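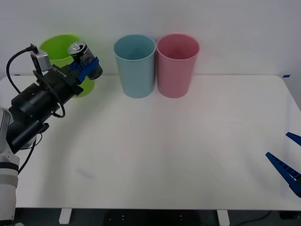

Vernano is a set of bimanual tabletop episodes collected to test whether a policy trained on one grasp tilt transfers to others without new demonstrations. Each episode asks one arm to bring an object to a named cup. The cups stand along the back edge of the table, and a green cup at the left end is the hardest target for the fixed view: once the left arm reaches it with a can in the fingers, the forearm and gripper hide most of the cup. We report results for that position separately.

Contents

600 episodes, split by target cup and by starting grasp. 49 of them are held out as the test split and should not be used for tuning. Each episode has one fixed view, wrist views, joint positions, gripper commands and a text instruction. All streams are resampled to 30 Hz and share one clock.

Method

The baseline, Prollico, predicts short chunks of joint targets from the images and the instruction. The variant, Hedier, adds an estimate of the object's long axis in the gripper coordinate system and conditions the chunk on it. The axis estimate comes from the wrist view alone. Both models use the same image encoder, training schedule and number of updates. No weights are shared between the arms.

Results

Hedier does better than Prollico on tilted grasps and matches it on upright ones. The gain is largest for the leftmost cup, where the fixed view carries little information during the final approach. When the wrist stream is masked at test time, the gain disappears — we take this as support for the claim that the axis estimate is used. Per-target scores are in results/by_target.csv.

Known issues

The wrist cable moves with the arm and crosses the background of the fixed view. A model trained without random erasing can pick it up as a cue for arm position.

Version 2 corrects a sign error in the gripper command of the right arm. Scores computed on the first version are not comparable.

Episodes in which the idle arm drifted are kept and flagged in the column idle_motion. Filter them if your method assumes a static second arm.

Loading

Run python load.py --split test from the root folder. The loader returns episodes in recorded order — shuffle on your side. Depth is not included.

Contact

Collection and calibration: Matvii Levchenko. Models and evaluation: Antonina Hnatiuk. Please report label errors with the episode index and the target name.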